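Bench Day at Lanivari: Automation on the Assembly Floor

Last updated July 2, 2024

3 comments | 59 shares

Lanivari puts together and services padded exercise benches at its Drondwood shop. In May the shop started using Cudura, a system that schedules the jobs, brings parts out of storage and runs the powered checks on finished units. The hand work inside the bench is still done by people.

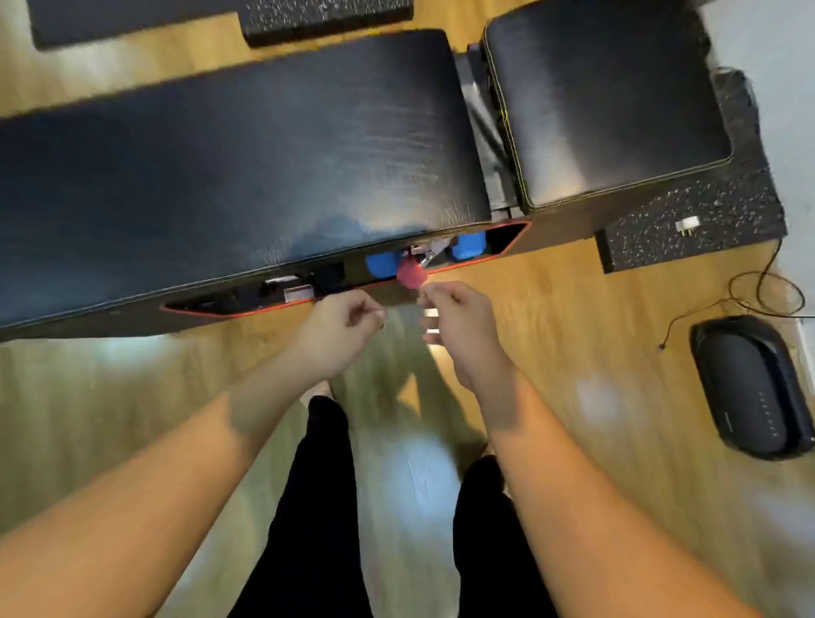

The change was smaller than most of the crew expected, and it landed in places they didn't expect. The storage room went first. Before May, two people on each shift spent most of their time walking bins back and forth. Now the bins come out on a cart that follows a line in the floor, and those two people have moved over to assembly and repair. Both had to be trained. One of them says the work is harder and the day goes faster.

Hands at the opening

Fitting small parts by hand is the part of the job that has stayed closest to what it was. The person at the bench has a small round pinkish-red disc in the right hand, held toward an opening with red-orange trim. There are two blue cylinders inside, with wires between them. The left hand stays close by.

Lacson, the firm that installed Cudura, looked at automating this step and advised against it for now. Access is tight, and the jobs vary too much from one unit to the next. Lanivari agreed and spent the money on the storage cart and the test station.

On the floor

The long benches get worked on at floor level. The crew asked for raised platforms during planning, and that request is still open. With the cart doing the carrying, people now spend more of a shift down at the bench than they used to, and several have brought up sore knees and backs. The shop has added a second short break in the afternoon and rotates people off floor work after 40 minutes.

Padding and seams

The squarer black cushion has a thin yellow-green seam stitched along its edges. Cushions are checked by eye and by hand before a unit leaves. A camera check was tried for a few weeks and flagged too many creases that didn't matter, so it was dropped. The inspectors kept the tablet that came with it and use it to log faults, which used to go on paper.

Cables

A thin black cable runs from the base of the bench across the floor. Cable work is listed as its own step in the new job sheets. Under the old system it was folded into final assembly, and it was often rushed at the end of a shift. People on the crew wrote the new step themselves, and it took 3 drafts to get the order right.

What the crew would still change

The schedule screen is the main complaint. It reorders jobs during the day, and a person halfway through one bench can look up and find that the next has been swapped. Lacson has been asked to lock the list at the start of each shift. The shop expects that update later this summer.

We use cookies to measure visits to this page. Accept | Manage settings

Get shop news from Lanivari by email. Sign up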